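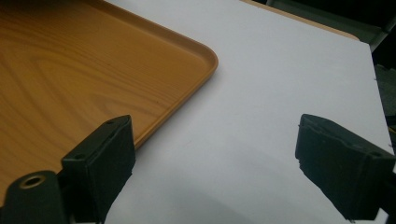

Saturday, March 10, 2018. Went through the Hidwood council's vaccine clinic numbers again and I still don't buy them. The press release says 712 flu shots given at the town hall sessions last July, and the councillors are quoting it as proof the pop-up model works. The tally sheets Natalia Montes got for us stop well short of that. I put them in date order beside the tray with the wood-grain finish and the rounded corners, and there are 14 sheets for 21 sessions. Where did the other seven go?

Asked the media office. Their reply was that the missing ones were "captured at Heslow". Heslow's return doesn't mention Hidwood at all. It does have a line for 8 transfers with no explanation, and I'm not going to guess what that means.

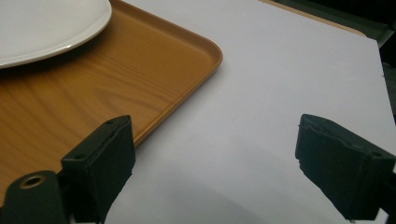 White plate on the wood-grain tray, bench, Saturday.

Natalia thinks it's sloppy paperwork. Maybe. But the same office told us in the spring that every session was signed off on the day, and both things can't be true. The mayor's line about "strong local demand" comes from the Bastano survey, which asked people if they'd consider a shot. Considering one isn't getting one. 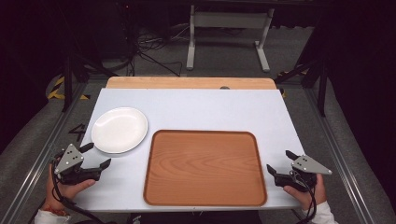
So for now the 712 stays out of our draft, or goes in with "the council says" in front of it. Natalia to ask for the raw booking list - names removed, we don't need them. I'll redo the session table when it comes. Column C is still wrong from last time, don't use it.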